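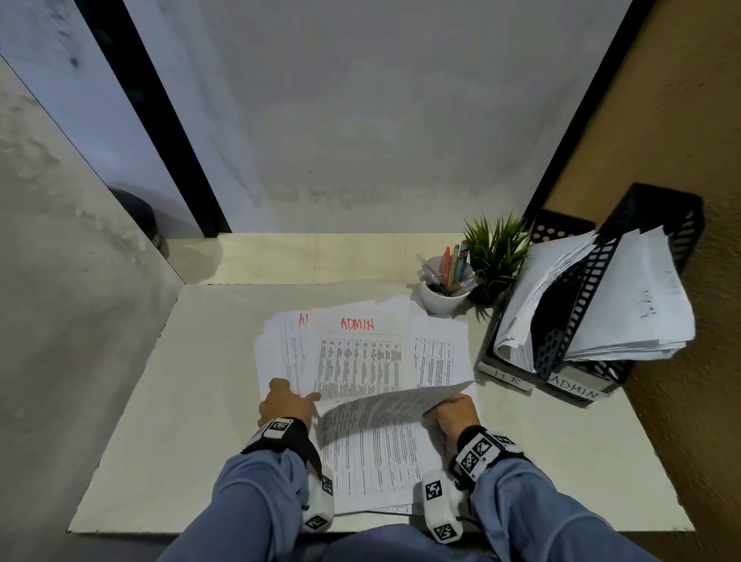
How do I keep a long fantasy or space series straight when I rewatch it?
Give every villain one page: name, first episode, powers, who they work for. Leave the bottom half blank, you'll fill it!

I started mine for Skostham, 83 episodes of star pirates and cursed moons, and I love it more every season. Pencil for anything a later episode might undo (so, deaths). Staple the family trees at the back.

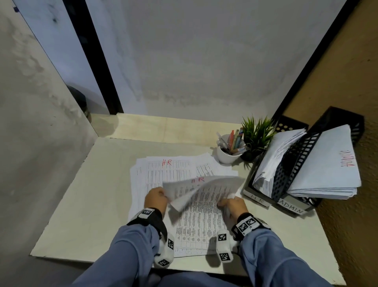
What's the best way to store the episode notes?
A plain ring binder with a tab per season, kept right by the TV.

Morena Guerra punches her pages before she writes on them, and wow, that saves a lot of lost words. Try it with the next season you start!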